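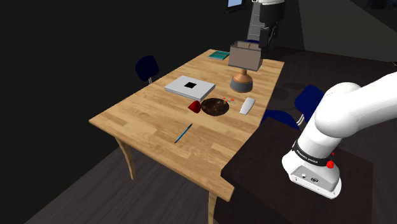
4. Running the tabletop trials in Lirkance

I'm assuming you've got the simulator up and the Zultov asset pack unzipped (if not, go back to section 3, I'll wait!).

4.1 Load the desk room and let the objects settle for 2 seconds before you touch anything.

4.2 Check the arm's start pose. I like the gripper closed and pointing down at the desk.

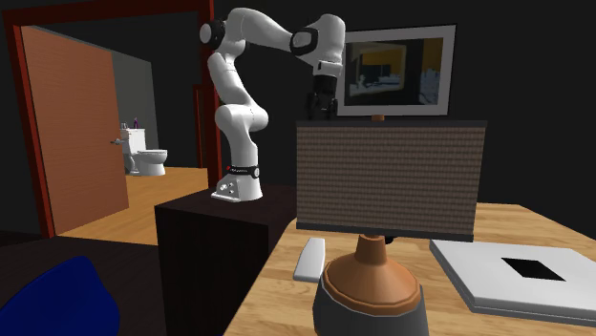 Fig. 4a. Arm on its pedestal beside the desk, gripper closed above the lamp.

Caution: the planner knows nothing about lampshades. My first batch lost 8 runs that way, so raise the travel height before you press go.

4.3 Set the seed to 32 if you want to match my numbers, then start the Skonar policy. Switch on the wrist view as well – I hardly look at the room view once a grasp begins.

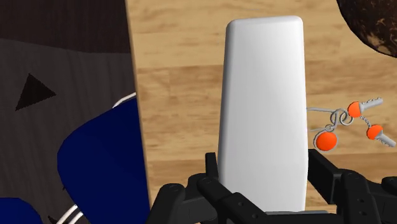

Fig. 4b. Wrist view with the white object between the fingers, keyring to its right.

4.4 Log a grasp only when the object is still held after the lift. Contact on its own doesn't count in our method, and yes, that makes the scores look worse.

Note: I ran 98 trials per policy. Aranda, our older baseline, needs its own config file, and mixing the two up gives you very odd lifts (ask me how I know).

4.5 Save the log before you reset the room. Resetting wipes it.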